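Section 3. Planning and Budgeting for a Two-Arm Mobile Unit

3.1 Purpose of this section

This section is intended for facilities managers and purchasing staff at Farnholm sites who are preparing a request for a two-arm mobile unit for light cleaning duties. It covers site preparation, cost lines, and the order in which approvals are obtained. Installation and operator training are covered in Sections 4 and 5. Requests prepared under the December edition of this manual remain valid and do not need to be resubmitted.

3.2 Before requesting a quotation

1. Name one person at the site as the equipment contact. The supplier will send all correspondence to this person.

2. List the rooms in which the unit will work. Give the floor covering, the narrowest doorway, and the hours during which each room is open to staff.

3. State the duties in plain terms. "Pick up litter from the floor and place it in a bin" is acceptable. "General tidying" is not, and will be returned for revision.

4. Identify a parking and charging location with its own wall outlet. Extension cords may not be used for charging.

5. Send the completed site form to Sunita Kapoor, Equipment Planning. Allow 2 weeks for review.

Note: A site with more than one building must submit a separate form for each building. The Dilldale annex is treated as a separate building for this purpose.

3.3 Cost lines to include

Purchase price. Enter the figure from the written quotation, including both arms and the base. Do not use list prices from a catalog.

Grippers and fingers. Finger tips are wear items. Budget for one spare pair per gripper in the first year. If the site expects to handle both soft and rigid litter, request a sample set before committing to a finger type.

Service agreement. The standard Lindqvist agreement runs for 48 months and must be entered in full in the first budget year, even where it is billed annually.

Staff time. Enter 104 hours for the first year. This covers supervised operation, weekly inspection, and record keeping. Sites may enter a higher figure with a short written explanation.

Consumables. Bin liners, cleaning cloths, and replacement cable sleeves are charged to the site's own supplies account and should not appear in the equipment request.

Caution: Do not divide a purchase into smaller orders to remain below an approval limit. Orders divided in this way will be canceled.

3.4 Approvals

1. The equipment contact signs the site form.

2. The site manager confirms that funds are available and signs the budget sheet.

3. Marcus Castellanos, Workplace Safety, reviews the room list and may ask for a visit.

4. Desmond Van Dusen, Purchasing, issues the order. No deposit may be paid to a supplier before this step.

3.5 Selecting the trial area

Each request must name one room for a supervised trial. The results are used to confirm the finger type, the staff hours, and the number of bins needed.
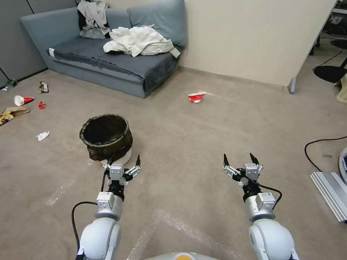 A trial area should represent ordinary working conditions, and furniture should be left in its usual place. Choose a room with open floor between the seating and the desks, and place the bin where either gripper can approach it. Line the bin and fold the bag over the rim, so that the opening is kept clear. The litter should vary in size and stiffness: paper cups, a snack bag, a crumpled tissue, and small scraps on carpet make different demands on the fingers, and a quotation based on cups alone will not be accepted. Cables and metal bars on the floor must be entered on the room list as items the unit is not to pick up. Blankets that drape over the front of a sofa, and clothing left on the seat, must be listed in the same way.

Record the following for each trial:

Items offered and items placed in the bin.
Items dropped, with the type of item.
Any occasion on which a member of staff had to step in.
Condition of the finger tips at the end of the trial.

Caution: Keep staff who are not taking part out of reach of both arms while the unit is powered. The operator must have the stop control in hand at all times.

3.6 After the trial

1. Send the trial record to Efe Akpan, Equipment Planning, with the supplier's revised quotation attached.

2. If the revised quotation is higher than the approved budget, the site manager must sign a new budget sheet before the order can proceed.

3. Keep a copy of the trial record with the equipment file for the full term of the service agreement.

Section revised Apr 20, 2023.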